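Mustitz Home Forum > Bathroom > Cleaning under the rim of a one-piece toilet

orkico_17
We have a white one-piece toilet in a small bathroom. Every week I clean the bowl with the lid up, but under the rim a gray line comes back. I use a sponge first and the brush after.

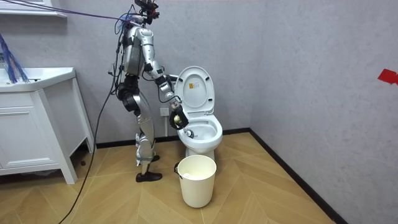
How long should the cleaner stay in the bowl before scrubbing?

Leave it for 10 minutes, then scrub and flush.

Ngui
I do not agree with 10. For a gray line I leave it 30 minutes, with the door open. Also I would stop with the sponge. It keeps the dirt inside and you carry it to the seat.

orkico_17
The sponge is only for the rim, I have another one for the seat. With the brush alone I can't reach the corner near the hinges. My brush stands on the floor beside the front of the bowl, in a cream holder with a wide top.

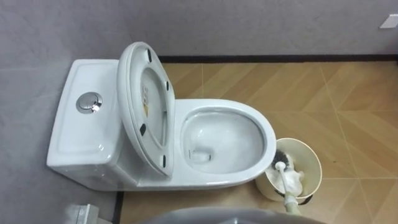
My other question is about this holder. Every 7 days I wash it with hot water, but the smell returns. Maybe I put the brush back too wet?

Clivine
Yes, too wet. Close the seat on the handle and let the brush drip over the bowl, then put it back. I still use a sponge too, sorry Ngui.

Ngui
Then at least throw it away every month!

orkico_17
Thank you both. I will try 30 minutes tonight and write again.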